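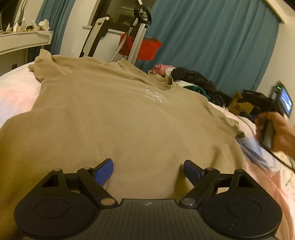 PART THREE: COMPETITION FORMATS

Chapter 7
Two-Leg Ties and the Order of Play

A two-leg tie is a contest between two teams settled over two matches, one at each team's home ground. The goals from both matches are added together, and the team with the higher total, called the aggregate score, advances. The format is used mainly in the knockout rounds of cup competitions. It is costly in dates, and organizers with a short season often replace it with a single match at a neutral ground.

This chapter covers the rules that govern such ties and the effect of playing order on the result. Scheduling methods for leagues were treated in Chapter 4 and are not repeated. Readers who have not met conditional probability should work through Appendix B first.

7.1 Terms used in this chapter

The first leg is the match played first, and the second leg the match played second. The first-leg host is the team at home in the first leg. A tie is level when the aggregate scores are equal at the end of normal time in the second leg. In everyday speech "tie" also means a drawn match; here a drawn match is always called a draw.

A lead carried into the second leg is stated from the point of view of the first-leg host. A host that wins 2-0 carries a lead of two. A host that loses 1-0 carries a lead of minus one.

7.2 Breaking a level tie

Competition rules must state how a level tie is to be settled. Three methods are in common use: away goals, extra time, and a penalty shootout. They may be applied in sequence. Under the away goals rule, the team that scored more goals on its opponent's ground advances. If away goals are also equal, extra time is played, and a shootout follows if the teams still cannot be separated.

The rules must also say whether away goals count during extra time. If they do, the visiting team in the second leg has 30 additional minutes in which its goals carry extra weight. The host has no matching period. Section 7.5 examines the size of this effect.

7.3 The Grerkovley data set

The worked examples use results from the Grerkovley Cup, a regional knockout competition for semi-professional clubs. The set contains 162 two-leg ties, and the tie-breaking rules did not change over the period covered. Attendance was recorded at the gate for each match. The median for first legs was 840.

One tie is followed through the whole chapter. Horgan hosted Grornton in the first leg of a semifinal in March and won 2-1, with the deciding goal scored in the closing minutes. Grornton therefore needed a 1-0 win at home to level the aggregate and advance on away goals. A 2-1 win for Grornton would have sent the tie to extra time, and any draw would have put Horgan through.

Table 7.1 lists the possible second-leg scores and the outcome of each. Scores in which either team has more than 8 goals are omitted.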